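双腕シミュレーターキット「Gotelum」 2週間使ってみた感想

2019年10月17日

急ぎで書いてます。誤字あったらすみません。

Miltero社のGotelum、キッチン作業パック込みのやつ。双腕+五指ハンドを画面の中で動かして、調理っぽい動作を練習・収録するためのソフト。実機なしで始められるのが売り。うちは実機を買う前の検討用に入れました。試用ライセンスは20日間で、途中からまともに触れたのは実質2週間。

先に結論。手の動きは良い。視点まわりは惜しい。マニュアルは弱い。

導入。インストーラー一発、と書いてあるけど一発ではなかった。途中でドライバの更新を求められて再起動が2回。その後はすんなり。初回の読み込みは102秒かかった(計った)。二回目からはだいぶ短い。メモリは多めに積んでおいた方が吉。

操作はグローブ入力かスクリプトの二択。グローブはGostleyの中古を繋いだ。認識は速い。ただ親指の付け根のキャリブレーションがしょっちゅうズレる。同僚のヤロスラフ・ハラシムさんに何度もやり直してもらって、結局は設定ファイルを手で直した。ここ、次の版でなんとかしてほしい。

キッチンのシーンは木のテーブルが基本で、まな板、鍋っぽい黒い器、野菜など。配置は変えられる。最初に試したのはまな板の上のナス。右手を上からかぶせる形で持っていくやり方。 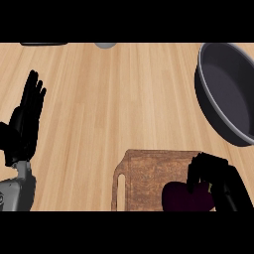
Gotelumのキッチンシーン。右手はまな板の上、左手はテーブルの左側。

見た目はまあまあ。テーブルの木目はきれいに出てる。問題は手の黒。真っ黒なので指の関節の曲がり具合が読みにくい。右手が物にかぶさると、どこで触ってるのか目視ではつらい。色を変える項目を探したけど見つからず。接触点を数値で出すパネルがあるので、結局そっち頼みでした。

あと上下の黒帯。これが邪魔。作業してるものが下の帯にかかると一番見たいところが切れる。視点を少し下に振れば済む話だけど、シーンを読み直すたびに初期値に戻る。保存させてくれ。

指の動きそのものは期待以上。曲げ始めから閉じきるまでがなめらかで、変なガクつきはほぼない。丸いものは滑りやすく、ナスは横から挟むより上から押さえる方が安定した。摩擦の値はいじれるけど、既定値のままだとちょっと滑りすぎな気がする。持ち上げは慣れるまで失敗続き。慣れてからもたまに転がす。

左手が遊びがちなのは自分のせい。両手を同時に動かすのは思ったより難しい。片手を固定するモードがあるので、最初はそれ推奨。ヨロトリ…じゃなくてヨロツィンさん(フィゲロアさん、うちのスクリプト担当)は初日から両手で普通にやってた。なぜだ。

スクリプトの方。書式は素直で読みやすい。手首の角度と指の目標値を並べていくだけ。一括実行は最大200本までキューに積めて、夜の間に回せるのは助かる。ただしエラーで止まると残りも全部止まる。飛ばして次に行く設定が欲しいい。ログは細かすぎて逆に探しづらい。検索窓もない。

マニュアル。日本語版はあるけど途中から英語のまま。手首の座標系の説明が図と本文で逆になってる箇所あり。サポートに投げたら、ラインホルト・グルーベさんという方から翌日に返事が来て、11月の更新で直すとのこと。対応は丁寧でした。ここは加点。

比較として、前に触ったCarrilloの片腕キットはもっと軽くて起動も速い。ただし指は二本のグリッパーだけ。つかんで置くだけならあっちで十分。五指でいろいろ試したいならGotelumかな。値段は見積もり制なのでここには書きません。安くはない。

良かったところ
・指の動きがなめらか
・接触の数値パネル
・夜間の一括実行
・サポートの返事が早い

いまいちなところ
・手が黒くて見づらい
・視点が保存されない
・親指のキャリブレーション
・マニュアルの後半

五点満点で三点半。視点の保存さえ入れば四点つける。うちは更新を待ってもう一回試用を申し込む予定。鍋に移す動作はまだちゃんとやれてないので、その時に追記しまs。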